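Getting back issues of the alumni magazine after a move?

Posted by Haris Ivanov, 8/31/21

Hi everyone! I graduated from Fikthorpe College quite a while back (class years don't matter here, I hope) and I have always gotten the alumni magazine in the mail. We moved to Pudthorpe in April, and I filled out the forwarding form at the post office, but the magazine never followed us. I've now missed 2 issues, and one of them had a long piece on the Noraren Scholars program, where my niece is starting this fall, so you can imagine I'd love to have it on paper. Do I write to the magazine or to the alumni office? And do they even keep old copies, or am I out of luck? I looked on the website and just went in circles. Thank you so much for any help!

Lumturie Kovačević

Welcome to Pudthorpe, and congratulations to your niece! I went through the same thing two summers ago, so let me save you some clicking. The magazine doesn't keep its own mailing list. The names come from the alumni office, so that's where your new address has to go – there's a form called "Update my record" under the Giving menu, of all places. Put your graduation year in even though it says optional, or they may write back asking for it.

For the missed issues, email the magazine directly and give the season and the title of the article you want. They print 4000 of each issue and hold a few back. When I asked, they mailed me mine free of charge and tucked in a very sweet note. If the one you want is gone, Vukadinović Library on campus has every issue bound, and the front desk will scan an article for you if you ask nicely. The whole thing took six weeks for me, so I'd send both messages the same day.

One more thought – if your spouse is a graduate too, each of you has a separate record, and changing one doesn't change the other. We got two copies at our old place for years and none at the new one!

quietporch735

just read it online, they post the pdf

Haris Ivanov

Thank you both! I found the form right where Lumturie said and sent off my email to the magazine too. I did look at the PDF, and it's fine for reading, but my mother would like the real thing to keep with her other clippings.
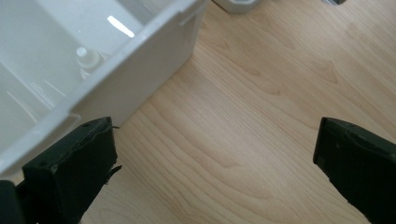 I'll come back and post when the copies get here, in case anyone else has moved and is wondering how long it takes these days.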